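4. What People Keep, and Why They Say They Keep It

I should admit up front that I came to this topic through my own hall closet. 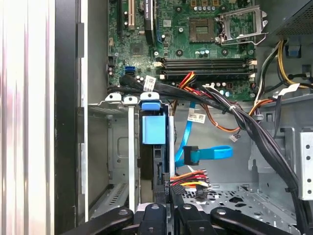

Figure 3. Inside of a desktop tower with the side open: green motherboard, gray steel drive bays.

I had been reading the literature on household storage for most of a winter, and I kept running into the same word, "clutter," used as if everybody agreed on what it meant. My neighbors in Clirnton sure didn't agree. One woman told me her garage was "a mess but not clutter," and when I asked her what the difference was she laughed and said clutter is the stuff you'd be embarrassed to explain. I liked that so much that I rewrote half my interview guide around it (my apologies to the pilot group, who got the old version).

So this section is about the explaining. I sat down with people from 19 households, at their kitchen tables mostly, and asked them to talk me through things they owned and hadn't used in a long while. I didn't ask them to justify anything. They justified everything anyway! I'd say "tell me about the bread machine" and get ten minutes on a sister's divorce, a move across two states, and how bread used to taste.

4.1 The "someday" reason

Thirteen of the households gave me some form of "I might need it someday" before any other reason. I had expected that, and so did Yorath, whose earlier work on attics in Wunura I lean on a lot in this paper. What I hadn't expected was how specific the somedays were. People rarely meant the future in general. They meant a nephew who would be moving into a dorm, or the next time the power went out, or a basement that was going to get finished once the roof was paid off. Emlyn Yorath calls these "reserved futures," and after listening to my recordings again I think the name fits. An old computer, a crib, a set of snow tires for a car that's been sold: each one had a small plan attached, and getting rid of the thing meant giving up the plan too.

I pushed on this a little in the second visits, in June. I asked whether the plan had moved along any. Mostly it hadn't, and mostly that didn't bother anyone. One man in Flukwood had kept fence posts through three different fence plans and was cheerful about all of them.

4.2 The "it still works" reason

Electronics got talked about differently from everything else, and I've gone back and forth on how much to make of that. With clothes and dishes, people told me where the thing came from. With electronics they told me what it cost and whether it still worked. "There's nothing wrong with it" came up over and over, sometimes about machines that hadn't been plugged in for years. I think price has a lot to do with it. When you remember paying real money for something, and it never exactly broke, throwing it out feels like admitting the money is gone.

There was some worry mixed in as well. A few people said they didn't know what was stored on the old family computer and didn't want a stranger finding out. I coded those answers separately at first, then folded them back in when I saw that the same people also said "it still works," usually in the same breath. A reader who wants to pull them apart could do it, and I'd be glad to see that done with a bigger group than mine.

4.3 A note on couples

Where two adults lived together I interviewed them together, which I'd do differently next time. They corrected each other constantly, and the louder memory tended to win.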